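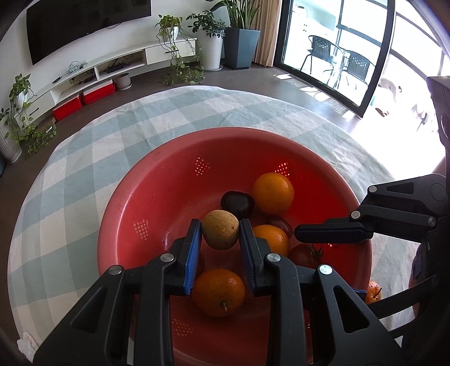

Hanne Kuusisto soutient que la bascule lui a donné trois poids différents pour la même brebis en une matinée, et que la brebis, elle, n'avait pas bougé d'avis. Relire l'étape 2 avant d'accuser l'animal.

4.3 Mise en service de la bascule à ovins Kellomell

1. Poser le plateau sur un sol dur et plan. La paille est confortable, mais elle fausse tout.
2. Serrer les 5 boulons du châssis en croix, puis brancher le câble du capteur. Un déclic se fait entendre. Pas de déclic, pas de pesée.
3. Allumer l'indicateur à vide et attendre que l'affichage se fixe sur zéro.
4. Poser une masse étalon de 40 kg au centre, appuyer sur CAL et retirer la main. Le pied aussi.
5. Si le code 71 s'affiche, vérifier qu'aucun chien ne s'est couché sur le plateau, puis recommencer à l'étape 3.
6. Faire entrer un seul agneau, fermer les deux portes et attendre le bip avant de lire le poids.

Note – La mémoire conserve 766 pesées. La suivante efface la plus ancienne, sans prévenir et sans remords. Exporter le lot avant le départ du camion.

Attention – Ne jamais soulever la bascule par les portes. Elles s'ouvrent, c'est même leur métier.

Attention – Débrancher l'indicateur avant le lavage au jet. Le boîtier supporte la pluie – pas le nettoyeur haute pression tenu à bout portant.

Pour peser des béliers adultes, remplacer les panneaux courts par les panneaux longs (voir 4.4) et refaire le zéro.

Skemwood, matériel d'élevage – Service après-vente : Elínborg Damgaard – Tous droits réservés – Haut de page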